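# Bin picking cell grips boards by the big capacitor, how to stop it?

**Posted by Damián Lozano** in Cells and Grippers

Hello all. I take care of one small picking cell in a repair shop for motor controls. The robot takes red motor driver boards out of a bin and brings them to the tester. On paper it is a simple job. The arm is a Tritley with a two-finger parallel gripper and a small wrist camera, and the picking software is Nundis. I was not the person who set it up. I got it in November together with a folder of notes, and half of the notes are about a different gripper.

My problem is the following. The boards are not square. They are more or less round, with notches on the side and a big hole in the middle, and they carry parts of very different height. The software looks for "something tall and narrow with free space on both sides", and on these boards this is very often the large capacitor. So the fingers go down left and right of it, close, and lift the whole board by one component. Sometimes it holds. Sometimes the board turns during the lift and falls back into the bin. Last Wednesday we had two boards with a bent capacitor, and my boss was not happy.

What I have tried until now:

- Grip force down from 75 percent to 70. Almost no difference, only the boards fall a little earlier.
- Cleaned the lens and made the hand-eye calibration again. The error is small, I think it is not the reason.
- Changed the approach height by 2 mm up and down.
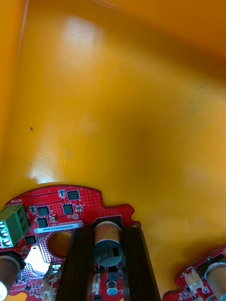
The bin is the other thing I am not sure about. It came with the cell, it is deep, and the plastic is smooth and a little glossy. The ceiling light makes a whitish glare near the far wall and a long pale reflection on the floor, and in those places my depth image has holes. When a board lies close to such a hole, the software sometimes proposes a grip on nothing. I can also see grey scuffs on the floor toward the right, and I ask myself if the fingers are touching down there and if my zero height is wrong. The finger surface is matte black-brown with slight ridges, and I have no spare pair to compare with.

So I have three things to ask. Can I teach the software to use the edge of the board or the middle hole? Should I change the bin? And how do you check the floor height in a good way, without pressing the fingers in the plastic? I can stop the cell for an hour in the evening but not longer.

Thank you, and sorry for my long text.

---

**Genowefa Bednarek**

Hello Damián. I had almost the same trouble with round boards two years ago, on another arm but also with Nundis. I will write what I did in the order in which I did it.

First, stop using the automatic grip search for this part. It is made for simple shapes. In the part editor you can draw your own grip points by hand. Take one board, put it flat under the camera, and mark places on the outer rim where no component stands inside the finger width plus some margin. On my board there were only three good places. Two of them were at the notches, and there the finger also cannot slide to the side so easily. After this, draw a forbidden zone over every tall part. Do the capacitors first and then the green terminal block. The forbidden zone must be a volume and not only a flat area, otherwise the fingers can come in from an angle and touch the top of the capacitor.

The middle hole is a nice idea and I tried it also. You need to grip from inside to outside, so the fingers have to be thin enough to enter closed and then open. Please measure the hole before you plan anything. With normal fingers it did not work for me. If you do it, look how close the small parts are to the rim of the hole, and whether the finger tip has a sharp corner.

Second, the floor height. Do it like this:

1. Empty the bin and push it against its stops.
2. Close the gripper and move it slowly by hand above the middle of the floor.
3. Put a sheet of normal paper under the tips.
4. Go down in the smallest steps until the paper moves with resistance but does not tear.
5. Write down the height, and do the same near all four corners.

If the corners are different from each other, the bin is not lying flat or the floor is bent. With plastic bins this happens often, and one zero height for the whole bin is then not enough. I use the highest point and add a small safety distance. The thin boards are then harder to grip at the rim, this is true, but the fingers live longer.

About the scuffs I would not worry too much before you measured. Boards that are dragged over plastic also make marks.
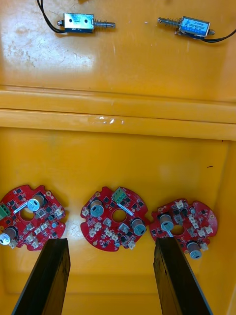 Third, the force. You went down with it, and for a grip on a capacitor this was a careful decision. For a grip on the rim it can go up again, the board material is much stronger than the component. But change the grip points first and the force after. If you change both in one evening you will not know which one helped. I made this mistake and lost a week.

One more small thing. In the Nundis log there is a column with the chosen grip number. Export it for one shift and sort by this number. You will see quickly if one grip point makes most of the drops, and you can delete only that one.

---

**Idris Phillips**

Just get a suction cup. Boards + fingers = trouble.

> **Damián Lozano:** Thank you, but where do I put the cup? There is a hole in the middle and parts almost everywhere. I found no flat place that is big enough.

> **Idris Phillips:** ok fair. small cup on the label maybe? We do it on flat memory boards, yours is probably worse

---

**Azucena Ventura**

I agree with Genowefa about the grip points, so I write only about the bin and the light.

Color is not your biggest problem, gloss is. You can keep the same bin and put a matte mat on the floor. Because you handle electronics it has to be an ESD mat, please do not use the rubber from a kitchen drawer. We buy ours from Pärn, they cut it to size. Glue it at the corners only, so you can take it out for cleaning. And after the mat is in, you must measure the floor height again! The mat is thicker than you think, and the old zero will drive the fingers directly into it.

For the light, before you buy anything, hold a piece of cardboard between the ceiling lamp and the bin and take a new depth image. If the holes are gone, you know the lamp is guilty. In our Trellurberg workshop we fixed a simple white diffuser sheet under the lamp and it was enough. If the holes stay, the reflection comes from the projector of the camera itself, and then you can tilt the viewing pose up to 19 degrees before the bin walls start to hide parts. This number is from our bin, yours can be different.

Also one maintenance point. Wipe the gripper fingers with alcohol once per week and look at the ridges from the side under a lamp. When they become round, the grip is weaker and the force setting will not save you. Order a second pair now. Ours took a long time to arrive, and the cell was standing.

> **Meenakshi Bisht:** Is the mat not a problem for the camera? Ours is black and we get no depth from it at all.

> **Azucena Ventura:** Yes, very black can be a problem – we use the middle grey one. Ask for a sample first and put it in the bin for one test image.

---

**Damián Lozano**

Small update from my side. I did the paper test yesterday evening. Three corners are good, and the fourth one is higher than the others, so the bin does not lie flat. There was a cable tie under it. I also drew the forbidden zones over the capacitors and the terminal block, and I marked four points on the rim. I left the force at 70 as Genowefa said and did not touch anything else. The log export is running for this shift.

The mat I will order next week. The cardboard test I still have to do, and I will write here which lamp it is.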